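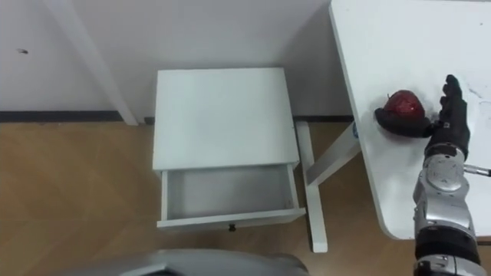 Notebook, May: apple into drawer, fourth session

Task as set for the Histby round: pick the apple off the table, place it in the open drawer of the bedside unit, let go, withdraw. Drawer starts open. Closing it is a separate task and carries no points for us yet.

Grasp pose is the low one, palm to the left of the fruit, fingers up the far side. Senthil prefers it to the top grasp. I have no strong view until the force logs are read.

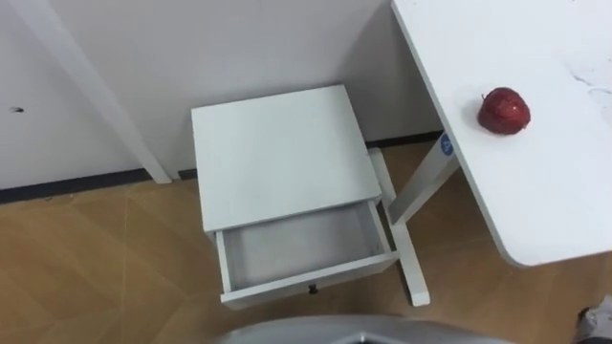
Drawer height was re-entered in the config after last week's offset error. The apple start position is left free within reach of the right arm, so the detector has to find it each time. White drawer on a white wall still gives a poor edge; the dark knob is the best feature we have.

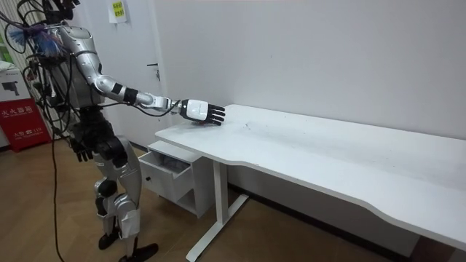 Side view, right hand over the desk, drawer open.

Log for the session is 124 episodes, file prefix 2140. Wrist speed limit down to 3 on the Pelten controller. Genji Matsuda to check whether the trailing cable limits the left turn.

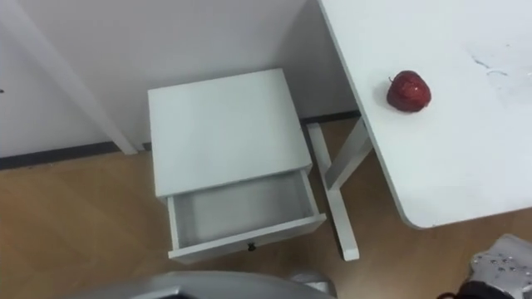
Miltville Student Robotics Club, Manipulation Group

To do: retune the release height, rerun the Brunton planner with the table edge padded by about 4 cm, label the failed grasps separately from the failed drops. S. Sundaram has the spare glove.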